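Course handout, Unit 5: Good practice for teaching and recording manipulation tasks

Read this before you come to the lab. It belongs together with the safety sheet from Unit 2, which is still valid and which I do not repeat in full. The exercise is block handling: pick, hold, bring near, place, release. It looks like a small task, but most of the rules for larger work can be practised on it.

## 1. Which rules apply

Three levels of rules are important for us, and students often mix them.

**Standards.** For industrial robots the main reference is ISO 10218, in two parts (the robot itself, and the integration of it). For work where a person shares the space with the robot, look also at ISO/TS 15066. You do not have to know them by heart. You should know which question belongs to which document, and you should always check which edition you are reading.

**House rules.** These are the rules of the Penard lab. They are stricter than the standards in some places and simply more practical in others. If a house rule seems wrong to you, follow it today and write to me afterwards. Two of the rules below were changed last year after such a letter.

**Task rules.** These are written by the person who designs the exercise. For this unit they were written by Hayley Furnival and me, and they are in sections 3 to 5.

When two levels disagree, take the stricter one and note the conflict in the log.

## 2. Before power is on

1. Read the last page of the log. An open fault must be closed with a signature before you start.
2. Check the emergency stop by pressing it, and not only by looking at it. Reset it and check that the arm does not move by itself.
3. Check that the payload value in the controller includes the gripper and the heaviest block.
4. Look at the finger pads. A pad with a cut or a loose edge is changed before the session.
5. Agree aloud who has the pendant. Only this person gives motion commands.
6. Set the speed to the teaching value. In teaching mode the tool point must stay under 250 mm/s, and our setting is lower than this.

Long hair, scarves and lanyards are tied or taken off. Gloves are not worn near the gripper.

## 3. Gripping

Most mistakes in the reports from April came from the grip, so I write more here.

Hold the block between two opposite, parallel faces. Never grip over an edge, even when the software says that the grasp is possible. The fingers must touch both sides before you increase the force. If one finger arrives first, it pushes the block to the side, and your taught position is then wrong for all the following steps.

Printed blocks need some attention. The layer lines make a face rougher in one direction than in the other, and a block can slide along the lines more easily than across them. Write the direction of the lines in your log when you grip on a textured face. Two blocks from the same file can also differ a little in size if they came from different printers. Measure each one with the caliper and do not trust the drawing.

Start with the lowest force that holds the block, and then go up by one step. We do not use more than this. A higher force hides a bad finger position, and the pads wear out sooner.

## 4. Bringing two parts near each other

The second half of the exercise concerns the space between a held part and another part. The rules are:

- Approach along one axis only. Finish the rotation before you begin the last part of the approach.
- Stop at the check point and compare the edges of both parts. If the gap is wider at one end than at the other, the faces are not parallel and you have to correct the angle first.
- Correct the angle at a distance, never while the parts touch.
- Do not put a finger into the gap to feel it. Use the paper strip. 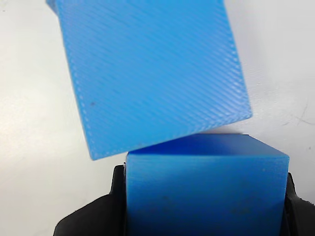 *Fig. 5.1. Lower cube held between the two fingers, upper block at an angle. The gap is a narrow wedge on the left and opens to the right.*

For Fig. 5.1, decide for yourself which of the two parts you would turn, and write down one argument for your choice. Both answers can be defended. I am more interested in whether you thought about the grip while you chose.

A common question is what counts as "parallel enough". For this unit it means that the paper strip passes with the same resistance at both ends. In the Waltik project we used a laser sensor for the same purpose, but the students there stopped looking at the parts, and I prefer the strip.

## 5. Recording

If you record the session for later use, for example to train a policy, the recording is a lab product and has its own rules.

- Start the recording before the first motion and stop it after the release. Do not cut the beginning.
- Keep the failed attempts. Mark them as failed and give the cause in a few words ("slip", "wrong face", "angle").
- Do not change the lighting or the camera position inside one series. If you must change it, begin a new series.
- No faces and no name badges in view. If this happens, inform me the same day.
- Name the files according to the Plamon scheme, which is on the inside cover of the log.

One series has 51 attempts. The first is for warming up and is stored separately, so 50 remain. The class set from the previous group had 400 attempts, of which 236 could be used. Most of the others were lost to missing labels and not to the robot.

## 6. After the session

Move the arm to the rest position, open the gripper, and switch off in the order given on the cabinet. Put the blocks back in the tray. Wipe the pads with a dry cloth, never with alcohol, which makes the rubber hard. Sign the log with the time.

## To hand in

One page per pair: your grip force, the direction of the layer lines, the number of corrections at the check point, and one house rule that you would write differently, with your new wording. Please keep it under 1,000 words. Reading for the next unit is the chapter by Abou Jaoude on stopping distances, pages as listed on the course site.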